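Speaker notes: Why creams separate
Emulsion stability for small-batch makers
Speaker: Golnar Golestani
Session at Dokside, 2022-08-06
Length: 40 minutes plus questions

Slide 1. Title

Introduce self, one sentence only. Mention that the slides will go on the Dokside page and that the handout has the test schedule on the back. Aidan Egan is running the clock and will signal at the halfway mark.

Scope: oil-in-water creams and lotions. No balms, no shampoos, no sunscreens. Sunscreens need their own talk and, in most places, their own paperwork. Preservation comes up twice, briefly. Eoin Mac Mathúna covers it properly after the break.

Slide 2. What an emulsion is

Droplets of oil held in water. Oil is the inner phase, water is the outer phase. The emulsifier sits at the surface of each droplet, with one end in the oil and the other in the water. Thickener in the water phase slows the droplets down.

An emulsion is not at rest. Given enough time, nearly every cream in this room will separate. The question for a maker is whether that takes longer than the shelf life on the label.

Ask: who has had a batch split in the jar? Wait for hands. Who found out from a customer?

Slide 3. Four ways to fail

Go through in this order. Keep the terms on screen.

Creaming. Droplets rise, being lighter than water. Top of the jar gets richer, bottom gets thinner. Can usually be stirred back in, but it is a warning.

Flocculation. Droplets clump without merging. The cream looks grainy or slightly curdled. Sometimes reversible.

Coalescence. Droplets merge into larger ones. Not reversible by stirring. Oil on the surface is the late stage.

Phase inversion. Water droplets in oil, where there used to be oil droplets in water. Cream turns greasy and does not rinse. Rare in small batches unless the oil phase is very large or the emulsifier was a poor match.

People mix up the first and the third. A jar with creaming has a gradient. A jar with coalescence has a line, or a pool. If asked about weeping, that is water coming out at the surface. Often a gum problem or a freeze-thaw problem.

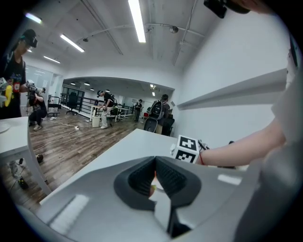
Slide 4. Droplet size

Smaller droplets rise more slowly. The rate goes with the square of the diameter – halve the diameter and the droplet rises at a quarter of the speed. Same droplet in a thicker water phase also rises more slowly, in direct proportion to the viscosity.

So there are two handles: shear and thickener. Most home makers use the second to make up for the first. It works up to a point. A thick cream with coarse droplets feels fine on day one and shows oil at the surface by month three.

Stick blender with a small head is enough for most work. Keep the head under the surface. Air in the batch gives false volume, and bubbles carry droplets up with them. A whisk is not enough for anything under 20 percent wax and fatty alcohol.

Slide 5. The Samomier lotion

Case study. Nuala Buckley gave permission to use her batch records and the product name. Thank her by name, she should be in the second row.

Samomier is a light body lotion, 18 percent oil phase, nonionic emulsifier, xanthan gum at 0.2 percent. Batch 161 was the first made at the new scale. Earlier batches were 2 kilograms. Total fill for 161 was 3,925 grams, same recipe, same pot, same blender.

Records show the same blending time as the small batch. That is the error. Nearly twice the mass, same shear time, so the droplets came out coarser. The lotion looked normal on filling day. The first jar with a visible layer came back in June.

Do not dwell on the returned jars. The useful part is that she had kept samples. Nine jars were held back from batch 161, and they let her see that every one had a layer at the same height. A bad jar seal or a hot delivery van would have hit some jars and missed others.

Slide 6. What else changed with scale

Cooling. A bigger batch cools more slowly. Fatty alcohols crystallize differently when cooled slowly, and texture can go on changing for days. Measure viscosity after a fixed wait. 24 hours is common, a week is better.

Evaporation. Weigh the water phase before and after heating. Top up with hot distilled water before combining. Skipping this makes the oil share larger than the recipe says and the preservative share hard to predict.

Addition temperature. The preservative and the scent go in during cool-down. Check the supplier sheet for the limit. A large pot can read 40 degrees Celsius at the wall and be much hotter in the middle, so stir before reading.

Question likely here: does phase order matter? Answer: less than people think for nonionic systems with good shear. Water into oil gives finer droplets in some cases. Pick one and write it down.

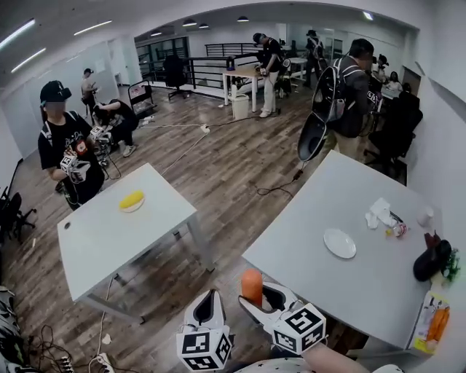
Table with plate and cups

Slide 7. Tests that need no lab

Room shelf. Two jars, final packaging, out of direct sun. Look at them weekly for the first month and monthly after that. This is the only test that gives the real answer, and it is slow.

Warm shelf. One jar at 40 degrees Celsius in an incubator or a yogurt maker that holds a steady setting. Check with a separate thermometer. Three months is the usual run.

Cold shelf. One jar in the refrigerator. Look for graininess and for weeping when it comes back to room temperature.

Freeze-thaw. 24 hours in the freezer, 24 hours at room temperature, three full cycles. Hard on gums. A failure here matters if you ship in winter.

Spin test. If you have access to a small centrifuge. The Trollov bench model at the shared workspace takes 15 milliliter tubes. Cream that separates in the tube will most likely separate on the shelf. Passing the spin test proves less than it seems to, as it only looks at gravity and says nothing about heat or chemistry.

Say clearly: one month warm does not equal a fixed number of months at room temperature. The rule of thumb people quote is for simple reactions. A wax structure that melts at 45 degrees will fail at 45 degrees whatever its shelf life is at 20.

Slide 8. What to record

Color, odor, pH, viscosity, weight, look of the surface. Take pH the same way each time. For a cream, a 10 percent dilution in distilled water, stirred, read at room temperature. Write down the dilution.

A drift in pH often shows up before anything can be seen. A steady drop can mean an ester is breaking down or something is growing. A drop of more than half a unit is a reason to stop selling and find out which.

Weight loss in the final jar means the seal leaks. Water loss makes the cream thicker, and people read that as good stability.

Kevin Brophy's log sheet is in the handout. Leave the remarks column wide.

Slide 9. Common fixes, in order of trying

Increase shear time first. Costs nothing.

Check the emulsifier dose against the oil phase, including the oil-soluble vitamins and the scent. Scent is often left out of the sum, and at 1 percent in a light lotion it counts.

Check for salts. Aloe powder, sodium lactate, sodium PCA and many plant extracts carry enough to thin a carbomer gel within an hour. Xanthan gum copes better.

Add a co-emulsifier such as cetearyl alcohol at 1 to 2 percent. Changes the feel. Repeat the tests.

Change emulsifier last. It is a new formula at that point and everything starts over, including the preservative challenge test. The Shiferaw lab takes small clients and wants samples in the final jar.

Slide 10. Close

Repeat the two points: scale the shear with the batch, and keep retained samples from every batch until the end of shelf life.

Questions. If short on time, skip the one on homemade beeswax and borax creams – refer to the handout, page 3. If nobody asks anything, go back to slide 3 and take the difference between creaming and coalescence again.

Collect the thermometers from the front row before leaving.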